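The Switchboard at Stavwood

A short story

Myrtle Sorensen had answered the telephone at Stavwood School for 34 years, and in all that time she had never once let it ring more than four times, unless you counted the morning of the burst pipe, which she did not.

The switchboard lived in a cubbyhole off the front hall, between the umbrella stand and the door to the bursar's office, and it was the colour of weak tea. It had been put in second-hand, the year before Myrtle came, by a man from Tillman who had told the headmistress of the day that it would see her out. It had seen out her, and the one after her, and a headmaster with a beard who had only stayed two years and had always shouted into the mouthpiece as though the parents were on the far side of a field. It had 40 extensions, and each of them had a little square light and a paper label in Myrtle's handwriting, and some of the labels had been written over so many times that they stood up from the board like scabs.

So when the bursar put his head round the door one morning in May and said that the governors had agreed to a new system, and that a firm called Jillon would be coming to fit it over the summer, Myrtle said, "How lovely," and went on sorting the second post. She was rather proud of how she said it. It was only when she had finished that she saw she had put all the letters for the science block into the pigeonhole for the kitchens, and had to take them out again.

She told her sister about it that evening, on the telephone of course, because the two of them had talked every night at half past six since their mother died.

"Will there still be a you?" her sister asked, which was just the sort of thing she would ask.

"There'll be a menu," said Myrtle. "You press one for the nursery and two for the main school."

"And what do you press if you've forgotten which school your child's at?"

"That's happened," said Myrtle. "He was very nice about it. It was a grandchild, to be fair, and he had a lot of them."

The young woman from Jillon came in the first week of the holidays, when the corridors smelt of floor polish and all the chairs were up on the tables. She had a van, a laptop with a cracked corner, and a great many boxes with the new handsets in them, which were called Tonaus and were black and flat and had a small screen apiece that said hello to you in blue letters. She was perhaps twenty-five. She shook Myrtle's hand and said she'd been told that Myrtle was the person who knew where everything went.

"Well," said Myrtle, "I know where it's supposed to go."

They started in the front hall and worked outwards. It ought to have been simple enough. There was a plan of the old wiring, done in pencil, and it showed every extension from the headmistress's study right down to the groundsman's shed, and it was wrong about nearly all of them. Extension 12 was down as the library and rang in the art room. Extension 19 was down as the art room and rang in a cupboard under the back stairs, where there turned out to be a telephone sitting on a tin of gloss paint, quite clean, with a good strong dialling tone.

"Who rings this?" asked the young woman.

"I do," said Myrtle, "when I want Mr Dacre. He used to have his sandwiches in here. He's retired now, but I've never liked to take the label off."

The young woman wrote it down. She wrote everything down, Myrtle noticed, and she did not laugh unless Myrtle laughed first, and by the time they had got as far as the nursery they were getting on so well that Myrtle had fetched the good biscuits from behind the franking machine.

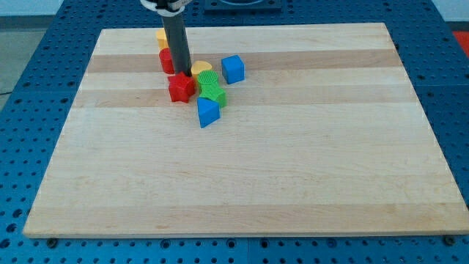 The nursery telephone was a particular trouble. It was fixed to the wall at a height that had suited some very tall teacher long ago, and the wire came out of the plaster and went back into it again three feet further on, for no reason that either of them could see. The young woman got up on a chair and tapped along the wall with her knuckles. Myrtle held the chair. She had held a good many chairs in that room, and she found herself telling the story of the winter when the snow came down so hard that the buses stopped at lunchtime, and she had sat at the switchboard until nine at night, ringing every family on the list, one after another, to tell them that the children were warm and had had their tea and that nobody was to try the hill.

"How many calls was that?" asked the young woman, from up by the ceiling.

"There were 332 on the roll," said Myrtle. "Less for brothers and sisters. But then a lot of them rang back, you see, because they wanted to hear it again. I didn't mind that. I'd have wanted to hear it again."

The tapping stopped for a bit.

"The new one could do that by itself," the young woman said at last. She didn't say it in a boasting way, only as if she were turning it over. "You'd record it the once, and it would ring every number, a 100 at a time if you wanted. They'd all know inside five minutes."

"Would they?" said Myrtle, and she thought about it properly, because it was a serious thing to be told. Five minutes! There had been a mother that night, out past the reservoir, whose number came near the end of the list, and she had waited until a quarter to nine to be told that her little girl was eating toast. Myrtle had never quite forgiven the alphabet for it. "Then that's a very good thing," she said, "and I wish we'd had it."

She went home and said the same to her sister, and her sister was quiet for a while and then asked whether she was all right, and Myrtle said that she rather thought she was - she'd been bracing herself to hate it, and it was tiring, bracing yourself, it got you in the shoulders.

It was the last week of the work when they came to the recording. The Tonau system wanted a voice. There was one that came with it, a smooth sort of lady who sounded as if she were lying down, and the bursar thought she would do perfectly well. The young woman from Jillon played her over the speaker in the front hall. Thank you for calling, said the lady. Your call is important to us.

"She doesn't say who we are," said Myrtle.

"You can type that in and she'll say it."

The bursar typed it in. The lady said "Starve Wood", very clearly, twice. The bursar tried it with an extra letter and she said "Stave Wound", and after that he remembered something he had to see to in his office.

The young woman looked at Myrtle, and Myrtle looked at the umbrella stand.

"You'd only have to say it how you always say it," the young woman said.

Now Myrtle had said it, on an ordinary day in term, more times before her first cup of tea than most people say their own names in a month, and she would have told you that she could say it in her sleep, and her late husband would have told you that she did. But with the little red light on, and the young woman holding up one finger for quiet, it went clean out of her head. She said, "Good morning," and stopped. She said, "Good morning, this is," and stopped again. She had a drink of water. She tried it sitting down and she tried it standing up, and once she got nearly to the end and the clock in the hall struck.

"I can't do it to nobody," she said in the end. "I'm so sorry. I need someone to be there."

The young woman thought for a moment. Then she went out of the front door without a word, and Myrtle heard her feet on the gravel, and the van door sliding. A minute later the old switchboard rang. It hadn't yet been disconnected; it was to be the last job of all. The light came up on the outside line, and Myrtle's hand had gone to it before she had given the matter any thought.

"Good morning, Stavwood School," she said, "how can I help you, dear?"

"I've got that," said the voice in her ear, and through the window she could see the young woman sitting sideways in the van with her feet on the step, grinning like anything, the laptop open on her knee. "Do you want me to take out the 'dear'?"

Myrtle looked at the board, at the rows of little square lights with only the one lit, and at Mr Dacre's label, which was coming up at one corner and wanted pressing down.

"What do you think?" she asked.

"I'd leave it," said the young woman.

So it was left, and when the governors rang up in the first week of term to hear how their money had been spent, it called each one of them dear in turn, including the chairman, who rang back twice. If you pressed nothing at all, and simply waited, it stopped talking after a moment or two and put you through to a desk in the front hall, where it was picked up before the fourth ring.

Posted 2019-08-04

Shares: 12 | Comments: 3
Print this story | E-mail this story to a friend

More short stories
The Lost Property Box
A Bus to the Reservoir
What the Piano Tuner Heard
Second Helpings
The Understudy's Coat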